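Ticket: compra segunda estación, celda horno tostador
Abierto por: Latifa Sqalli
Estado: pendiente de proveedor
Prioridad: alta (se cierra el presupuesto en agosto)

25 de marzo
Camacho pide una segunda estación igual a la del simulador. Brazo, pinza, horno, mesa. Tope 2,699 por la pinza con dedos de repuesto, ni uno más. El resto va en otra partida.

Problema: la oferta de Dunum trae dedos rígidos. Con mandos giratorios no me fío, en las pruebas de Pandwood resbalaban al girar. Pedida alternativa con almohadilla. Sin respuesta.

Actualizacion
Contesta Dunum. Almohadilla sí, 300 de suplemento. Plazo de entrega 2 meses – llegamos justos.
Preguntan por el tipo de mando y por la superficie de la mesa. Les paso esto de la simulación:
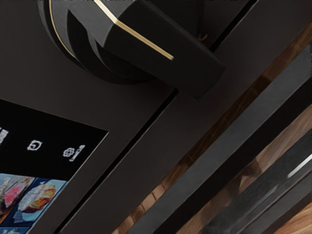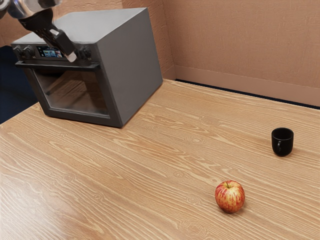
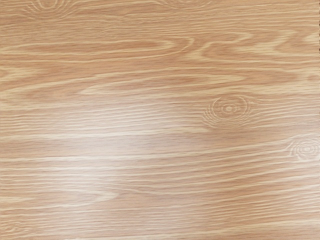 Falta por confirmar:
- alcance del brazo con la base fija en la mesa. Si no llega a los mandos de los dos lados hay que pedir el carril, y el carril no está presupuestado
- par máximo de giro en la pinza. La ficha de Dunum no lo pone
- horno real. Purnham tiene uno parecido pero sin pantalla, no sé si nos vale para la tarea de seleccionar programa
- acabado de la mesa. Mate, por favor. Los brillos ya nos dieron guerra con la detección y no quiero pagar filtros aparte

Actualizacion 2
Hablado con compras. Partida de mobiliario y electrodoméstico: 2,000 en total. Mesa + horno caben si el horno es el de Purnham. Si hay que buscar otro con pantalla, seguramente no.
Camacho dice que la pantalla es imprescindible. Le he pedido que lo ponga por escrito en el ticket, no por telefono.

Actualizacion 3
Dunum manda el par de giro, sirve. Del alcance dicen "suficiente". Suficiente para qué?? Pedido plano con cotas.
El suplemento de los 300 NO cabe en el tope de la pinza. Opciones: quitar un juego de dedos de repuesto o pasarlo a mantenimiento. Prefiero lo primero, los repuestos se pueden comprar luego.

Siguiente paso: plano de Dunum, respuesta de Camacho sobre la pantalla, oferta de Purnham con portes incluidos (la anterior venia sin portes). No firmar nada hasta tener el plano.

Asignado a: Latifa Sqalli
Ticket sigue abierto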